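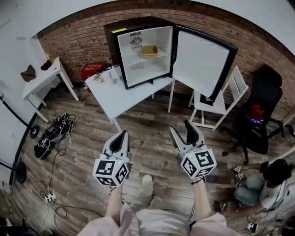

Let the robotics club do the boring tasks

Every October the same argument comes back to our club: what should the students teach the arm to do? Most of them want it to throw something, or play a sport, or pour a drink for the principal. I vote for the fridge every year, and I would like to make the case properly.

A mini fridge on a table is a good problem. The door swings, so the thing you want to grab moves out of reach if you start in the wrong place. A yellow container on a wire shelf has to be approached from the front. Students who have opened fridges all their lives have never had to think about which hand goes first. With a gripper in each hand, they have to decide.

Dario Fiore, who ran the club before me, thinks this is dull work for teenagers. He points to the Clirimov contest, where teams build for a single loud afternoon and go home with a trophy. I took 13 students there once and they had a great day. By spring most of them could not explain why their machine had worked.

The slow version teaches more. Last term our group recorded 2118 tries at household tasks, and a good share were bad. Someone let go early, or bumped the shelf, or forgot to close the door. Aurelia Ilie spent two meetings sorting the bad ones by cause, and her list changed how everyone else moved. I would call that engineering – more so than painting flames on a chassis.

There is a fair complaint that repetition wears kids out. We keep sessions to 90 minutes and swap jobs halfway through. A few students still quit. I would sooner lose a few than spend the year on a demo that runs once.

Schools like a finished robot they can show to parents. I think they should also make room in the budget for a used fridge, a folding table and a lot of power strips, and let the students get bored enough to notice what their hands are doing.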